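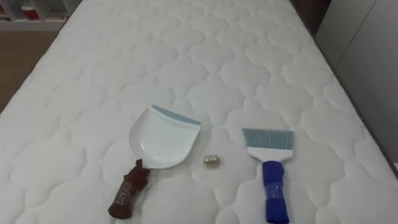
**Wivcombe Word List**, version 9

Wivcombe is a list of words that people use for things in and around the house. It has 3688 entries, collected from letters and small notices in two towns, Lollov and Vollalham. I began it because my own dictionary gave me only one word for each thing, and my neighbors used four.

## Files

- `words.csv`: one entry per line
- `places.csv`: which town the word comes from
- `notes.md`: my remarks on difficult cases

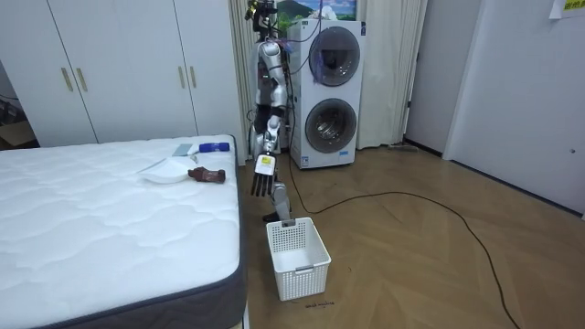
The column `group` was the most difficult to fill. Each entry must belong to one of 34 groups, such as "kitchen", "sleeping" or "repairs", and many words want to be in two. Gittins, the older list which I used as a model, puts all bed words together, also the parts of a bed. I keep the mattress separate from its parts, so a white quilted one with a dark grey border, like the one in the photo, gives three entries: `mattress`, `quilting` and `border`. The color is not recorded.

## Known problems

Spelling is kept as it was written, with the mistakes. Of all entries, 2374 come from Lollov, so please do not use the list to compare the two towns by number. 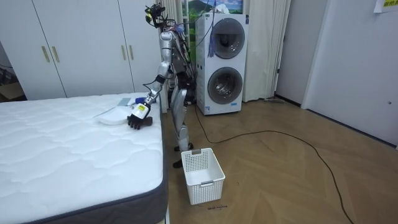
The `year` column is also weak. Many notices had no date, and in these cases I left the field empty. An empty field means "not known" and it should not be read as zero.

## Use

You may copy and change the list freely. If you find an error, please open an issue and write the entry number in the title. I read the issues every April.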